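Home > Handheld grippers > Farnis pair > Setup and care

Farnis Handheld Gripper Pair

Sold by Hemberg. Supplied as a left and right set. Single units on request.

Availability: in stock, next batch in January
Power supply: 19 V, one per gripper
Cable length: 4 m
Marker cube edge: 66 mm
Spare fingers: sold in bags of 20
Shell color: gray

The Farnis pair is for recording table tasks by hand and using the recordings on an arm later. Each gripper has its own camera, a set of soft fingers and a mount for a marker cube. The page below covers unpacking, fitting the fingers, cube alignment and routine cleaning. Wiring to the recorder is in the separate Eynon sheet, which comes in the lid of the case.

What is in the case

Two gripper bodies, two marker cubes in sleeves, two power supplies, two data cables, one bag of fingers, one hex key, one calibration card. The hex key is 4 mm and fits every screw you are meant to open. Screws with a dot of red lacquer are factory set. If the lacquer is broken, the warranty on the camera mount no longer holds.

The left and right bodies are not interchangeable. The serial label inside the battery door ends in L or R. Older sets were marked on the trigger only, and the marking rubs off with use. If you have one of these, write to Toshiko Honda at the service desk and she will send labels.

Fitting the fingers

Unplug the gripper. Open the jaw with the trigger and let it rest open. Push the old finger down toward the body until the foot clears the catch, then draw it out. The new finger goes in the same way, foot first. It should click once. Do not glue it and do not trim the foot.

Hold the finger by its base when you push. People tend to hold the tip, and the thin part creases there. A creased finger still closes, but it leans to one side under load, and you will see the lean in every recording until you swap it.

Once both sides are in, look along the jaw from the camera end. The finger should stand up straight with the same gap on either side of it. Close and open the jaw a few times and look again. 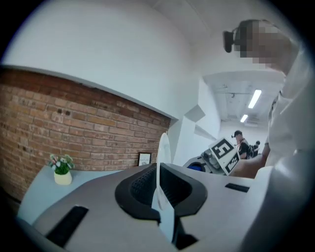 White finger in front of the black oval housing. The second gripper carries its marker block.

Fingers are a wear part. Shops that handle mostly cloth get long life from them. Shops that handle cardboard or unglazed pottery do not, and should order a spare bag with the set. Store the bag flat and out of the sun. A finger that has been bent in a drawer over a weekend will usually recover if left on a table, but it is cheaper to throw it out than to find out halfway through a session.

Marker cubes

The cube slides onto its mount and locks with a quarter turn. There is one right orientation. The arrow on the underside of the cube points the same way as the jaw. If the cube is on backward the recorder will still track it, and the pose will be wrong by half a turn, so check this before anything else when a recording looks odd.

Wipe the faces with a dry cloth only. Alcohol lifts the print at the corners. Fingerprints on the white areas are harmless up to a point. Scratches through the black areas are not, and a scratched cube should be replaced. Please do not print your own faces on office paper and tape them over. The paper lifts, and the tape shines under ceiling lights.

After changing a cube, run the card check: put the calibration card on the table, hold the gripper still over it, and wait for the recorder to show a steady value. Repeat for the other hand. The whole check takes less than 20 minutes for the pair – most of it is waiting for the recorder to warm up.

Care

At the end of each day, unplug both grippers and wipe the shells with a microfiber cloth, lightly damp. Dry them before they go back in the case. Lint is the usual cause of a stiff trigger. It gathers where the jaw meets the body, and you can lift it out with a soft brush. Compressed air pushes it further in.

Do not use solvent on the dark trim. It goes cloudy and does not come back. If the trim has already gone cloudy it is a matter of looks only and the gripper can stay in use.

Cloth tasks need a little more attention. Loops of terry catch on a worn finger edge, and a pulled loop can wrap around the foot. When you feel the trigger drag, stop, open the jaw fully and check the foot on both sides before you carry on. Adi Pillai keeps a fault list for cloth work, and a pulled loop is at the top of it every season. 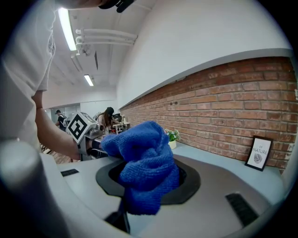
Blue microfiber cloth going into the round opening, dark gripper finger underneath.

Change fingers in pairs. A new finger against an old one gives an uneven grip that no calibration will fix.

Cables and the work area

Run both cables back behind the operator and down to the floor before you plug in. Leave enough slack for a full reach across the table with either hand. Tie the slack to the harness if you use one. The harness is not part of the set, and any chest or shoulder harness with plastic buckles will do. Put the power strip where the operator's feet will not be.

The table should be plain and matte. Pale blue and light gray both work well. Avoid glass and avoid anything with a square pattern, as the recorder can take it for a marker. Ceiling light is fine. Strong side light from a window is less so, and a blind is worth having if you record through the afternoon.

Before the first recording of the day, hold both grippers out over the table with the jaws pointing away from you. Both cubes should show as tracked. Pick up something soft with one hand and leave the other jaw open, then change hands. If the reading jumps when you switch, the cube lock on that side has not been turned all the way.

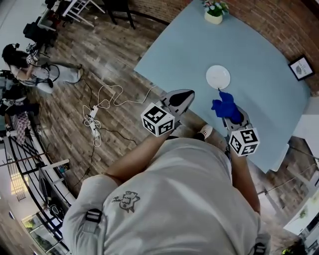 Edem Amoah writes: We have had our pair since last spring and the only thing I would add is to watch the cable where it leaves the body. Ours started dropping out on the right side when the arm was stretched across the table. I went through the fingers, the cube and the card check twice before I thought of the plug. It had worked back by a hair. A clip fixed it. Could the clip be put in the case from the start?

Reply from Hemberg service: The clip is now packed with new sets, in the same bag as the hex key. Owners of earlier sets can ask for it under part name Nudness strain clip. It goes on without tools. Seat the plug first, then press the clip over it from the cable side.

Repairs

Send in the complete gripper with its cube and its own cable. We test the three together and cannot sign off a body without them. Empty the jaw, fit the fingers you normally use, and put a note in the case saying which hand shows the fault. Pack the supply separately.

Bench repairs are handled by Kazuhiro Shimada. Orders for fingers, cubes and clips go to Cúc Thái at the parts counter. Please quote the full serial number, including the last letter.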